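Home Explore Notifications Messages Bookmarks Lists Profile More

Elfriede Thaler
04/09/2023

Spent most of the last two shifts on the wire cell at Flallbridge. A few people asked how we keep it going, so this will be a thread. It's one arm, one two-finger gripper, one bench, and a lot of thin blue wire.

The job of the cell is simple to say. Pick a cut wire, hold it near the end, bring it to a terminal block, push it in, let go. The arm is a Grisunach, second-hand, and the gripper is the one we got with it. The cell control is Imora.

What made me stop the cell: the wire was rolling in the fingers. You'd get a good pick, then on the way to the block the end would turn, and the push would land on the plastic next to the hole. It happened once in a while in March and then it got worse.

First thing I do with a gripper problem is leave the program alone. It's very easy to start moving points to cover for something that has come loose. Then you fix the loose thing and all your points are wrong.

So, power to the arm off, air off, lock on. I take hold of one finger and try to rock it. Then the other one. The left one moved a little at the root. The right one didn't move at all.

The finger screws were the trouble on the left. Two per finger, and one of them turned with almost no effort. I took both out, cleaned the threads, put in a small drop of medium thread locker and torqued them. Did the right finger too while I was there.

If you do this, snug both screws first and then go to the full number. If you tighten one all the way before the other, the finger sits crooked and you won't see it until the tips are closed.

Next is the gap. With the jaws closed on nothing I want the tips to meet at the front edge first and stay very slightly open further down. Thin wire gets held at the front that way. If they touch at the root first, the tips never really close and the wire just sits there.

I check it with a strip of paper. Close on the paper at the tip, pull. Should drag. Close on it halfway down, pull. Should come out easy. Cheap test and I trust it more than holding a flashlight behind the fingers.

Then the faces. Small chips along the edges don't bother me much. A burr does, because it cuts into the insulation. I run a fingernail along each edge and anything that catches gets a few light strokes with a fine stone. Never across the flat face, only off the corner.

Wipe with alcohol after. Grinding dust on the faces makes the wire slide, and then you think your grip force is off and go chasing that. 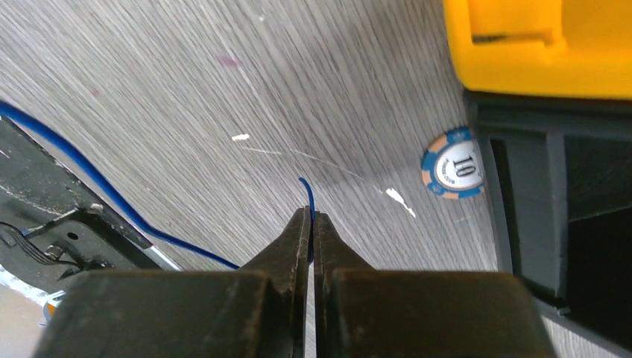
Grip force comes after all the mechanical stuff. We had it set to 66 percent, and I think someone raised it when the rolling started. More force on a thin round wire doesn't hold it better if the fingers are crooked. It just finds the crooked side faster.

I dropped the setting by 4 at a time, and at each step tugged the wire by hand and looked at the insulation after with a loupe. I'm looking for a flat spot or a shiny line. If I see one I go down again. If it slips on a gentle tug I go back up one step and stop.

How much wire sticks out past the tips matters as much as force. Too long and it bends when it meets the block. Too short and the fingers hit the block before the wire is home. The free end needs to be as straight as you can get it. Wire off a spool wants to stay curved and you have to plan for that.

Anca Gavrilă runs the cell on the other shift and she had a better idea than mine here. She turns the pick angle a few degrees so the natural curve of the wire lies along the push direction. Any bend that's left then shows up as high or low, and the block has more room that way than it does side to side.

Camera check. We have a small camera at the wrist and I look at the picture after every finger job. The fingers should sit in it the same way they did before. If one shows up bigger or further over, either the finger moved or the camera did. Figure out which before you touch any offsets.

I clean the lens with a dry cloth, then tug gently on the camera cable where it goes past the wrist joint. Ours rubbed through once already, under the tie, where you can't see it. Now I cut the tie and put on a new one each time I'm in there. Leave some slack for the last joint or it'll pull at full turn.

Re-teach: only one point. There's a pointed pin on the fixture plate, I close the fingers around it at slow speed and read the position off the pendant. If it's within our limit I write it in the book and leave everything as is. This time it was out, so I updated the tool offset and nothing else.

After that, a slow run with no wire, hand on the stop. Then a slow run with wire. Then normal speed. I did 24 inserts at normal speed and pulled every one by hand. Two came out. Both were from the same bundle and the cut ends were mashed, so I put that down to the cutter – that's the next thing to look at.

Cutter blade is from Ragnarsson and it's on order. Until it gets here, Anca and I are checking the first few ends from each bundle before they go in the tray. Slow, but it keeps the bad ones out of the blocks.

Things I wrote in the cell book, in case it helps somebody with a similar setup: date, which finger was loose, which screw, thread locker used, force before and after, tool offset before and after. Paint mark on every screw head, so next time you can see from outside if one has turned.

Finger screws are now on the weekly list. They were on the monthly one. Will post again when the blade is in.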